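Thread on the office kettle situation at Kondley, where I have worked long enough to have opinions about it. 1/14

2/ We are a building of 100 people with one kettle. It takes as long to boil as it takes Vasanthi Wickramasinghe to explain her loft conversion. I know this because I've had both running at the same time since spring.

3/ In September facilities replaced the kettle with a Clumilex hot water tap. The tap has a child lock. To get hot water you press, hold, wait for the blue light, then press again. Grown adults with mortgages were standing there getting refused by a faucet.

4/ There was an email about the tap. There was a second email with the corrected attachment. The attachment was a photo of the first email, printed out and taped to the tap.

5/ I drink black tea. I want that on the record before the green tea people find this thread. You're lovely, your water is too cool for me, go in peace.

6/ The tap's water is also too cool for me. It says "near boiling." I've been near Paris. I was in Belgium.

7/ So a bunch of us went underground. Anahera Treloar brought in her own travel kettle and kept it in a filing drawer marked SEDETLOW RETURNS 2019. Safest place in the building. Even the auditors don't open that one.

8/ Word got out, as it does when a filing cabinet is steaming.

9/ Facilities said personal appliances have to be safety tested, and the tester comes once a year, and he'd just been. Anahera asked if he could come back. They said he could, for a fee. She asked what the tap cost. Long silence, then a number with a comma in it: 4,000. Dollars. For Belgium.

10/ My own contribution to the resistance was moving to tea at home before work and again the minute I get in. This means getting up earlier, which I resent, and owning a teapot, which I turned out to have feelings about.

11/ Things I now believe: warm the pot first. Loose leaf is worth it if you buy the cheap kind. Tipoki's breakfast blend tastes like a fence, in a good way. Four minutes, and set a timer, because "I'll remember" has cost me so many cups.

12/ Also a small pot beats a big one. With a big pot you're always drinking the last third out of duty. 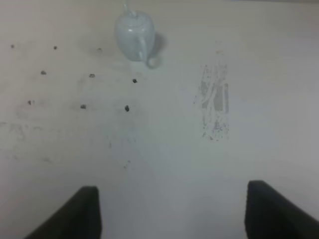

small pot, big opinions

13/ Update from the front: the tap now has a second laminated sign explaining the first. Vasanthi has got as far as the skylights. Anahera's drawer has been relabeled SEDETLOW RETURNS 2018, and I'm not going to say anything more about that here.

14/ Somebody already replied asking why I don't just drink coffee. The coffee machine has been waiting on a part since before I was hired. It's got its own thread, and it's longer than this one. Muting replies, going to put the water on.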